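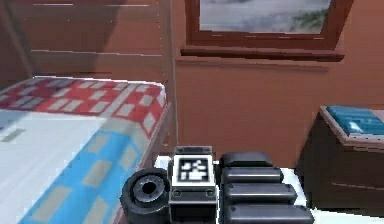 Gallham are going to appoint a football director, and I've got a fair bit to say about it, so put the kettle on (or mute me for the evening, no hard feelings!). The club statement went up at lunch, Sep 3, 2025, and my phone hasn't stopped since. It's a lovely bit of writing that tells us very little. They even announced it on a background in the old away colour - a warm reddish-brown - which got me right in the heart before I'd read a word. I still have that shirt. It doesn't fit.

---

So the news, for anyone who's been at work all day. The coach stays. The new director will look after recruitment, contracts and the link between the youth sides and the seniors, and answers to the board. Interviews are happening now and they want someone in the chair before pre-season. No shortlist, no hints, and I haven't heard a single name I'd trust enough to repeat.

---

I'm pleased, I think. We've gone 7 windows signing whoever was left over, and it shows. We've got four players who all want to be the number ten and a left back who is really a centre half being a good sport about it. He's played 21 games out there and never once looked comfortable, bless him, and he still comes over to clap the away end every time.

---

My worry is who ends up having the last word. Nultwood tried this a few seasons back and it was a right mess. The director bought wingers, the coach played without wingers, and by March the two of them were giving separate press conferences. They went down that year. I've got a cousin who supports them and we still can't bring it up at Christmas.

---

Then again, look at Grematen. Smaller ground than ours, smaller budget than ours, and they've had the same person picking the signings through three different coaches. Every coach walks in and finds a team that already knows how to press. They lose their best striker every winter and there's another one ready to go, usually from a league I've never watched. I'd take that tomorrow.

---

A few people have asked whether it should be an ex-player. I'd love it, of course I would, I'm a sentimental old thing and I cried at the Trajkovski Cup reunion dinner. But knowing where the good pies are sold doesn't help you read a contract. If one of the old boys has done the study and put in the hours somewhere else, wonderful, bring him home. I just don't want the job handed over as a thank-you present.

---

The bit of the statement I liked best was tucked away near the bottom. The youth sides are going to train at the main ground two evenings a week. When I first started going, you'd see the under-16s hanging over the fence watching the seniors warm up, and half of them you'd be cheering for a few years later. We lost that when they were moved out to the far ovals, and I've never stopped grumbling about it.

---

And please come along on the weekend if you can. We had 2,761 in for the last home match, and only 200 or so of those seemed to be singing - sorry, I've got no business guessing, it was just very quiet at our end! Kids are free behind the goal. The coach has had a rough month of it and I'd like him to hear a bit of noise, whatever happens upstairs.

---

Right, that's my tea going cold. If anyone went to the members' night and heard more about the interviews, pop it in the replies, I'll be reading them all. And if you've got one of those reddish-brown away shirts in a large, my messages are open.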